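Clolelell extending table: review

Last updated 8/28/24
3 min read

We bought the Clolelell table to replace a glass one that showed every fingerprint. It has been in our dining room for over 7 months and gets used for meals, homework, sewing and most of the children's games. We paid £392 at the Cundano shop in Rurkthorpe, with another £20 for delivery to the door. Carrying it upstairs was left to us.

Assembly took one evening. The instructions are clear until the page on the legs, where two bolts that look the same are given different letters. They are different lengths, so check before tightening. Everything needed was in the box apart from a decent Allen key – the one supplied rounded off on the second leg.

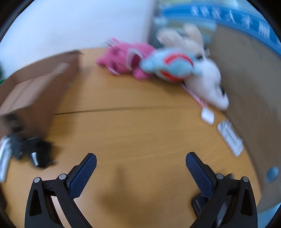
The finish is the best part of it. Ours is the honey colour, which is warmer than the sample in the shop and goes well with older furniture. It wipes clean with a damp cloth and hot mugs haven't marked it so far, although we do use mats for pans. The seam across the top, where the two panels meet, is thin and dark and doesn't bother me. There is plenty of room for a pile of soft toys at the far side, long-eared one included, with bare wood left over for whoever is trying to work. Crumbs do get into the join and need a soft brush.

The extending action is stiff. It takes two people, and one side tends to run ahead of the other. We also looked at the Chauhan, which slides much more easily, but its top felt thin and it wobbled when leaned on. The Clolelell doesn't wobble, even fully open.

I would buy it again at the same price. If you extend your table every weekend, try the action in the shop first.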